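How a Costume Gets Made
Cirnthorpe Children's Theater — Learning Pages for ages 8 to 11

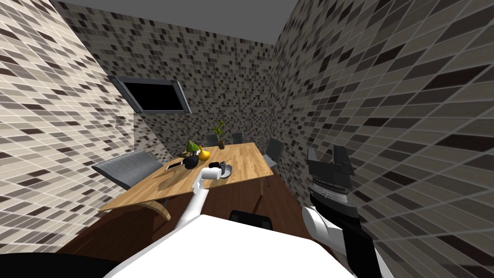
A room with patterned tile walls, a wooden table and a wall-mounted television.

When you put on a costume, you become someone or something else for a little while. You might be a pirate, a bat or a slice of toast. A costume maker has to think about how you will look, and also about how you will walk, sit down and see where you are going.

Step one: the idea
Most costumes begin with a question. Who is this character? A king who is proud and a king who is frightened may both wear a crown, but the rest of their clothes could be very different. The person who answers these questions is called the costume designer. Designers make many small drawings, called sketches, and color them in. They often pin scraps of cloth beside each sketch to show what the costume will be made of.

Step two: measuring
Next, the wearer is measured with a soft tape. The maker writes down the distance around the chest and waist, the length of the arms and legs, and the size of the head if there will be a hat. Children grow quickly. A costume for a child is often made with a deep hem, a wide fold of spare cloth at the bottom that can be let down later.

Step three: the pattern
A pattern is a set of flat paper shapes. Each shape matches one part of the costume, such as a sleeve or a collar. The maker lays the paper on the cloth, pins it in place and cuts around it. It is a little like a puzzle in which you cut out the pieces before you put them together.

"Beginners like to rush to the scissors," says Crisóforo Meléndez, head of wardrobe at the theater. "We ask them to check the pattern twice. Cloth cannot be uncut."

Step four: sewing and fitting
The pieces are joined with long, loose stitches first. These are called basting stitches, and they are easy to pull out. The wearer then tries the costume on. This is a fitting. The wearer should raise both arms, bend down and take a few big steps. If something pulls or pinches, it is changed before the final sewing.

Step five: paint and trim
Not every stripe or spot is sewn. Many are painted on with fabric paint, which stays soft when it dries. Other details — buttons, feathers, fur, a tail — go on last. Our dragon for the December show has 299 felt scales, all attached by hand.

Staying safe
A costume should never cover your eyes or make it hard to breathe. Long capes and skirts should end above the shoes. Keep all costumes away from candles and other flames. If you will be outdoors after dark, ask an adult to add reflective tape.

Words to know
Hem: the folded and sewn edge of a piece of clothing.
Basting: long stitches that hold cloth together for a short time.
Trim: decoration added to the edge or surface of a costume.
Wardrobe: the part of a theater that makes and looks after costumes.

Text by Shaimaa Cherkaoui, Learning Department. Page last reviewed 24/08/2026.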